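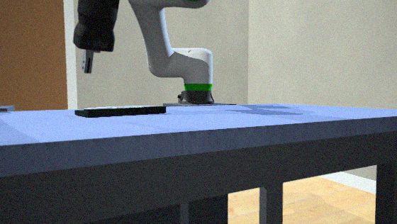

Setting up the arm in the sim before you touch the real one

Updated October 2020 by Baldur Ladefoged, Munside workshop

Do this first. Took me two evenings, should take you one.

1. Measure your bench. Proper tape, not the shop listing. Ours came out 84 cm high, the listing said 90. Type your own number into the table file.

2. Put the base at the back of the table, on the mounting plate. Plate goes in as its own part. If you skip it the arm sits too low and every pick is off by the thickness of the plate. Ask me how I know.

3. Gripper on, pointing down. Check the tip hangs clear of the table in the home pose. If it's clipping, the wrist offset is wrong, go back to the arm file.

4. Walls. Rough is fine, plain colours. But do put them in, the arm can reach further behind itself than you'd think.

5. Speed right down. Then run the home move and watch the elbow, not the gripper.

6. Now leave it looping. I did 3,000 moves overnight, 145 stopped early. Almost all of them the same fault, a joint limit I'd typed in degrees insted of radians. Fix, run again.

Grain on the walls and table is only the render setting. Turn samples up if it bugs you, its slower though.

Files are in the Brullov folder on the workshop machine. Copy them, dont edit the orignals.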